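Wrist camera or head camera for handheld gripper data?
5 min read

**tubewrangler**
We're setting up to record two-handed demos on paper and packaging parts: cardboard tubes, rolled sheets, flat card, small plastic rings. The arms are a pair of Zirdale units with parallel jaws. I've been trying two setups and can't settle on one.

Option A is the handheld gripper with a camera built in, running on a Rondirer controller. Option B is gloves with trackers strapped over the hands and a camera up at the head. My boss, Woo-jin Won, wants one setup by the end of August and does not want to pay for both.

My problem with A is that the close camera loses the table as soon as something big gets lifted. A sheet of white card going across the view takes most of it, and the exposure goes with it.
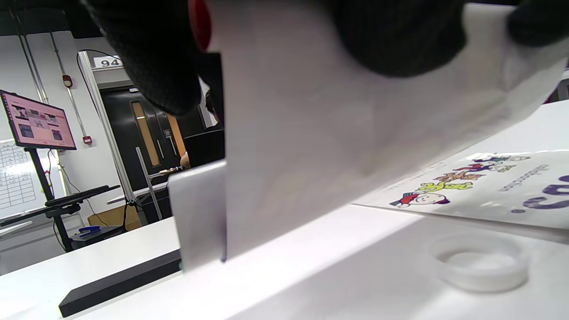 Things I've already tried on A

- Locked exposure. Helps with white card, makes the black parts unreadable.
- Wider lens. Fingers and glove take up more of the view than before.
- Moving the mount back 4 cm. Better, but it bumps things on the table.

**benchrat_6**
What are you training on, images only or images plus pose? If you have good pose from the trackers then the blown-out card matters less. If it's images only I'd drop the wide lens first.

**tubewrangler**
Images plus pose. Pose is fine on both.

**L_Chisholm**
Lorne Chisholm here, I did the Bustora jaw tests that got linked in the other thread. I'd go with the head view. You get both hands, the part and the free parts on the table all at once. For two-handed work on a tube, that matters more than detail at the fingertips. With a close camera on each side you have two partial views and the policy has to work out how they relate.

**tubewrangler**
That matches what I get from B. With a white tube held level in both hands I can see the grip at each end, the label near the middle, and the cardboard tubes off to the left waiting for their turn. The small clear ring on the right shows up too, though not by much against a white table.
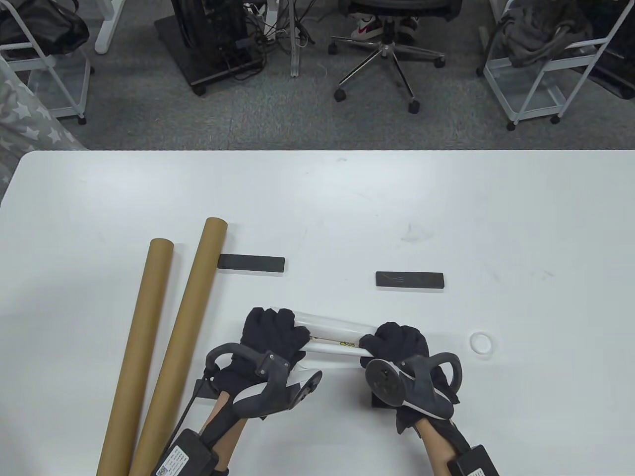 What B costs me

- Weight. There's a tracker on the back of each hand and a battery box on each forearm. People want a break after 43 minutes or so of recording. 

**benchrat_6**
The other cost is that your robot doesn't have a head. Where does that camera go at run time? If it's on a post, the view won't match, and it won't move the way a person's does. The close camera goes on the arm in the same spot it had in the hand. That's the whole argument for it and I don't think Lorne's answer deals with it.

**L_Chisholm**
It's a fair point but you can train through some of it. We put ours on a fixed post above the base, randomized the crop, and it held up. I wouldn't say the same for anything under a couple of centimeters across.

**benchrat_6**
"Held up" on what, though? Your Bustora tests were boxes. Boxes are easy from above.

**L_Chisholm**
Boxes and bottles. No tubes, you're right about that.

**pangaribuan_fan**
We run Pangaribuan jaws with the close camera only, 5 tasks, one of them rolled film. It works, but our tables are dark gray. White parts on a white table would worry me more than which camera you pick. Get a mat.

**tubewrangler**
A mat is on order. Here's one more from A, with nothing in the grip.
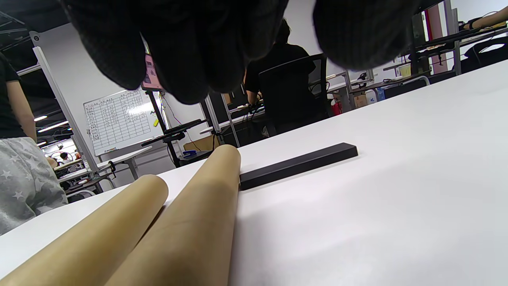
Approach is where A does better than I gave it credit for, and I should have said so in the first post. The glove takes the top of the view, close and out of focus, but it doesn't cover the parts. Both cardboard tubes are clear, and so is the black bar by the far end of the longer one, so the policy has what it needs to line up on either tube. Trouble only starts once something wide is in the grip. I may be blaming the camera for one bad object.

**benchrat_6**
Then split it by task. Tubes and bars on A, card and sheets on B.

**tubewrangler**
That's both setups, which is what I was told not to buy.

**L_Chisholm**
Borrow one for the card. Or do A plus a cheap fixed camera on a post, recorded during the demos and left in the same spot for the robot. You lose nothing from A and the post sees the table when the card is up. Sync is the only hard part, and the Rondirer box should have a trigger output.

**benchrat_6**
I'd go along with that. Put the post off to one side so the forearms don't cover everything.

**tubewrangler**
The trigger output is there, I just haven't used it. Will run 6 card episodes with a post camera and post what the drift looks like.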